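Parts Counter and Dealer Support Coordinator, Clunutside Tractor & Implement

Clunutside sells tractors, and then spends the next couple of decades selling people the bits that fall off them. The second business is the steadier one. New machine orders come and go with the price of corn and the mood of the bank, but a hydraulic pump gives up when it feels like it, usually with hay on the ground and rain on the radar.

We need someone for the parts side at our Prirkonside yard. You would be the fourth person at the counter and the first in a while who can find things on purpose.

What the job is

You'll take calls and walk-ins from farmers, contractors and the smaller dealers who buy from us. Some will give you a part number. Most will give you a color, a noise, and the year their father bought the machine. You'll turn that into an order, chase the supplier, and ring back when you said you would. That last bit has defeated stronger candidates than you might expect.

You'll also look after stock for our two main lines, the Samuel compact tractors and the Novel range of mowers and tedders. Samuel changed its filter numbering in February and has yet to tell anyone why. There is a spreadsheet. You'll inherit it, and we are sorry.

During slow months you'll help with warranty claims, which means reading the manufacturer's terms more closely than the manufacturer did. In busy months you'll forget what slow months were like.

What we're looking for

At least 2 years in parts, service or farm supply. Automotive counts. So does growing up on a place where everything was repaired twice.

A working knowledge of PTO shafts, three-point hitches and why those two things deserve respect.

Comfort with an inventory system that was modern when it was installed.

The ability to lift 45 pounds and to say "that's on backorder" to a man holding a broken baler knotter.

A regular driver's license. A commercial one would be nice, and would get you out of the building more often.

Hours and pay

The counter opens at 7 a.m. and closes at 4. From planting through second cutting we stay later, and overtime is paid properly. Pay depends on experience and will be discussed in the first conversation, so you won't need to sit through three interviews to learn the number. You get health insurance after 35 days, a boot allowance, and a parts discount that has quietly ruined several household budgets.

How to apply

Send a resume and a short note to Modupe Jibrin, parts manager. Tell her about the hardest part you ever tracked down. Ese Idahosa in service sits in on the interviews and will ask you something about gearboxes. A wrong answer is fine. A confident wrong answer is less so.
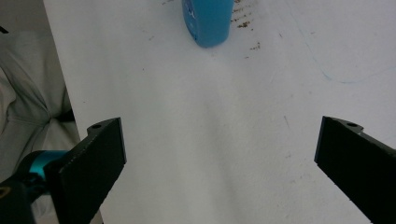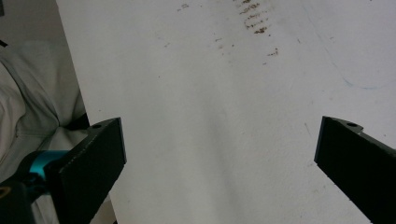

Clunutside Tractor & Implement | Parts & Dealer Support

We'll close the posting when the job is filled. If you applied for the service writer job last season, you're welcome to try for this one too.

Recent openings
Field Service Technician, Prirkonside
Seasonal Setup Crew, Novel Mowers
Used Equipment Sales, Clunutside
Delivery Driver, part time

Contact | Careers | © Clunutside Tractor & Implement | Back to top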